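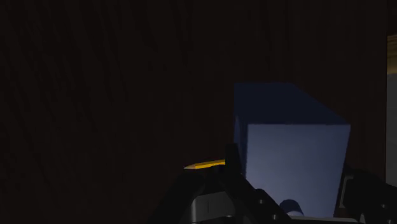 Blue cube and the gripper, close up in the sim.

Workshop > Notices > Help wanted

Sim builder wanted, paid, part time — Clurnitis bench, Domance shared workshop

Posted May 4, 2024

Need one more pair of hands on the arm project. Simulation side first, real bench after. We have a virtual room going, an arm in it, some stuff on a table. Needs someone who can stick with it to the end of the build.

What you'd do:
- grasp tests on simple shapes, then harder ones (handles, lids, thin things)
- fix contact and friction settings. They are a mess right now
- light the room better, its too dark in the corners
- write down what you changed. Please. In the log

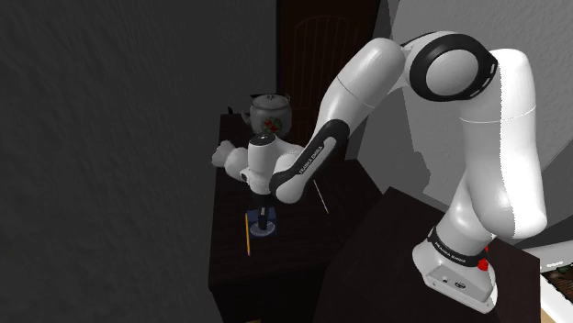

Tabletop setup in the sim, with teapot, pencil and the Franka Emika arm.

The teapot is the hard one. Wire handle, short spout, lid with a knob — we want a clean lift by the handle and no cheating with the collision mesh.

You should have:
- some Python, any physics simulator
- your own laptop, ours is shared
- patience with other peoples code

Nice to have: soldering, 3D printing, basic wiring for the bench half. No degree needed. Students fine, retired fine.

Hours: 5 a week, 2 evenings, you pick which. Runs 13 weeks. Pay is $700 total, half at the start and half when the log is handed over. Workshop membership included for the whole stretch, so you can use the benches for your own stuff to.

Remote OK for the sim part. Bench part is in person at Alcombe, upstairs room, bring a jacket.

To apply: short note to Edileuza Rocha through the workshop desk. Say what you built last and what broke. A link or a couple of screenshots is plenty, no cover letter. We read them as they come in and will close this when we find someone.

Recent notices
Sầm keyboard build — testers wanted
Lathe sign-up sheet for January
Free: box of stepper motors, mixed
Bench space to share, Alcombe upstairs

Contact the desk | © Domance shared workshop | Back to top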